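**Demonstration teaching** (also *teaching by showing*, *programming by demonstration*, or in older texts *lead-through*) is a group of methods for giving a robot a task by having a person perform it through the robot's own body. The person either moves the arms directly by hand or drives them from a distance with a matching set of controls. The motions are recorded and later used to fit a program that is supposed to repeat them. Supporters present it as a way around writing code for each job. How far it goes in that direction is disputed.

## Methods

*Hand guiding* is the older of the two main forms. The joints are made easy to push, and the teacher moves the arm through the job. It needs little extra equipment, but the teacher's own hands and body get into the camera views, and guiding two arms at once is awkward for one person.

*Remote control*, usually called teleoperation, keeps the teacher out of the way. In the common arrangement, a smaller pair of arms is held by the operator and the working arms copy them. Grippers are opened and closed with a trigger or a pinch handle. Most systems give the operator no sense of touch, so the person judges grip by eye. Aitana Valcárcel has argued that this is the weakest point of the whole approach: the operator learns to make up for a missing sense, and the recordings are full of the small pauses and second tries that come with doing so.

## Typical tasks

Household jobs are the favorite material. Soft toys, bags, dishes and bottles are cheap, safe to drop and easy to replace. Packing a bag is a frequent choice, because cloth changes shape whenever it is touched and a fixed list of positions will not do. The straps alone can ruin an attempt.

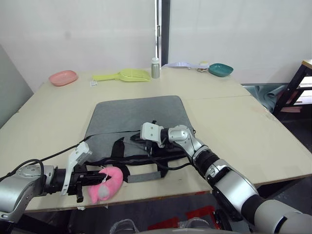
Critics point out that such tasks are also forgiving in ways that are seldom stated. A stuffed toy can be squeezed almost anywhere and still be held. It can go into a bag upside down without anyone marking the attempt as a failure. A stiff box with a tight lid, or a full glass, would ask much more of the same gripper, and those turn up less often in public showings.

## Quality of recordings

A demonstration is only as good as the person giving it. Two operators may pick up the same object from opposite sides, and a program fitted to both can end up reaching between the two, where there is nothing to grab. Some groups answer this with strict written instructions. Others want the variety and simply collect more.

The Prarneck collection, one of the better documented sets of two-arm recordings, holds 1,994 demonstrations. Milagros Palacios reviewed its labels and found that "success" was marked by the same operator who had performed the task, with no second check. Her notes do not claim the labels are wrong. They say there is no way to tell, and the later papers that rely on the set mostly pass over this.

Failed attempts are another sore point. Many projects delete them. Thirumalai Palaniappan holds that a robot which has never been shown a slipped grip has no reason to know what to do after one, and that deleting failures makes a data set look tidy at the robot's expense.

## Claims and evidence

The Pronham group stated in a project note dated July 29, 2022, that a new task could be taught with 45 demonstrations. The figure has been repeated widely, often without the conditions attached to it: the same table, the same lighting, and objects placed within a hand's width of where they had been during teaching. Estíbaliz Mateos ran the task on a different table the following November and reported that 2 of the objects could no longer be picked up at all. Pronham replied that the table had never been part of the claim — true as far as it goes, though readers of the note could be forgiven for missing it.

Comparisons of cost are rare. Operator time, resets between attempts and repairs are often left out, which makes it hard to say whether showing a robot a job is cheaper than programming it the old way. Amparo Cordero's survey for Campos could not settle the question, as most of the groups she wrote to had kept no record of hours.

## See also

- Imitation learning
- Teleoperation
- Lead-through programming
- Wondden benchmark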